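Start | Projekte | Berichte | Kontakt

Projektbericht: Kopfhörerverstärker »Trunis«
Bindu Chettiar, Nithin Poduval

Der Verstärker arbeitet zweistufig und wird über USB versorgt. Gemessen wurde an einer Last von 31 Ohm bei 200 mV Eingangspegel. Der linke Kanal zeigte unterhalb von 20 Hz einen Abfall – Ursache war der Koppelkondensator.
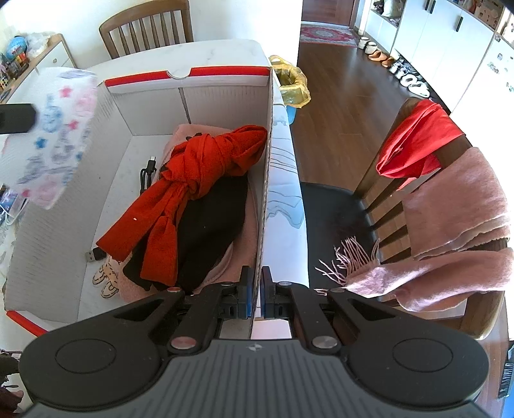

Nach dem Tausch lag die Kanalabweichung unter 2 dB. Offen bleibt das Einschaltknacken; ein Relais ist für Februar vorgesehen.

Kontakt | © Projektgruppe Trunis | Nach oben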